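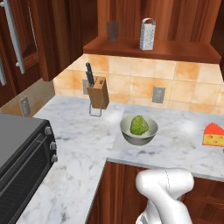 How to Seal a Marble Countertop

Marble is calcium carbonate. It absorbs liquids through its pores, and it reacts with acids. A penetrating sealer slows the first problem and has no effect on the second. Lemon juice or vinegar will etch a sealed counter as readily as an unsealed one, so wipe acids up at once.

Test the stone first

Put a teaspoon of water on the counter, away from the sink, and leave it for 13 minutes. Wipe it off. If the stone underneath has darkened, it needs sealer. If the color is unchanged, repeat the test near the stove and beside the faucet, where the finish wears fastest. Stone that passes in all three spots can be left alone until the next check.

What you need

Penetrating sealer for natural stone (this page was written using Pliris water-based)
pH-neutral stone cleaner
Three or more lint-free cotton cloths
Painter's tape
Nitrile gloves

Cleaning

Clear the counter completely. Wash it with the stone cleaner, rinse twice with plain water, and dry it with a cloth. Old oil stains have to come out before sealing. Use a poultice of baking soda and water mixed to the thickness of peanut butter, cover it with plastic wrap, and leave it overnight. Let the stone dry for a full day after the last rinse. Honed marble may need two.

Tape off the sink rim, the cooktop, and the top edge of any wood cabinets directly under the counter.

Applying the sealer

1. Try the sealer on a hidden patch and let it dry. Some products deepen the color of gray veining.
2. Work in sections no wider than your reach. On an L-shaped counter, start at the inside corner and move outward along each leg.
3. Wet the surface evenly with a cloth. Do not let it puddle at the seams.
4. Wait 17 minutes, or the time on the label if it differs.
5. Buff off all the residue with a dry cloth before it hazes. If haze has formed, dampen a cloth with fresh sealer, rub the area, and buff again right away.
6. Apply a second coat after 30 minutes.

Keep the counter dry overnight. Full cure for most water-based sealers is one to three days.

Retest every six months. Polished marble usually goes longer between coats than honed.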